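Domestic handling rules: frequently asked questions
Drolport home robotics working group
Applies to revision 2 of the handling rules. Last updated Feb 17, 2022

Which tasks do the rules cover?
Any task in which an arm with a powered gripper picks up, moves or puts down loose household items in a furnished room. Floor cleaning machines are outside the scope, as are fixed kitchen appliances.

Why is there a separate section on thin film?
Bags, wrappers and dust covers have no fixed shape. A width reading taken at the fingers says very little about how much material is held or where the rest of it lies. Section 4 therefore sets its own limits on grip, lift and travel.

Where should a bag be gripped?
At a gathered point, with the film bunched between the fingertips. A grip on a single flat layer is allowed only for bags lying alone on a hard surface.

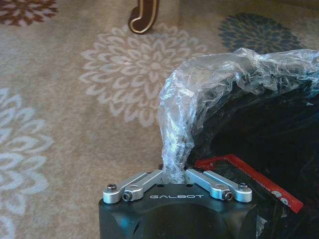

Clear bag held at a twisted neck, with the wide part resting over a dark item.

Does the loose part of the bag count as part of the load?
Yes. The load envelope includes all film attached to the grip point, and the path planner must be given the larger outline. Sites that enter only the gripper width will fail the check at Grolbridge.

What if the film is lying over another object?
Treat the two as linked until the lift test shows otherwise. Raise the grip point by 59 mm, stop, and compare the position of the lower object before and after. If it has moved, lower the arm and release. Do not try to shake the object free - this is the most common fault in submitted logs.

Are clear materials treated differently from opaque ones?
For force limits, no. For sensing, yes. Glare and see-through areas can both upset a depth reading, so a clear bag needs a second view before the arm travels. The second view may come from the same wrist camera at another height or angle. 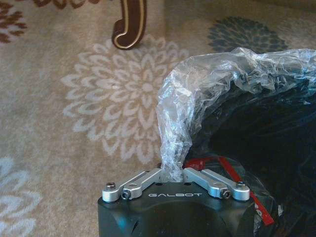 Photo: Tutov test archive

Do patterned floors need extra trials?
They do if the floor finder relies on colour or texture. The Tzanetos set contains 261 trials on plain flooring and must be repeated on at least one patterned rug or carpet. Results from the two surfaces are reported separately and may not be averaged.

How close may the arm pass to furniture legs?
The minimum clearance in section 6 applies from the outermost point of the load envelope. Curved legs are measured at their widest point, including the foot.

How long must records be kept?
Until the next full revision, or for 1,000 operating hours, whichever is longer. Camera files may be stored at reduced size provided the fingertips and grip point can still be made out.

Can a site apply under revision 1?
No. Revision 1 was withdrawn in December. Certificates already issued under it stay valid until their printed end date.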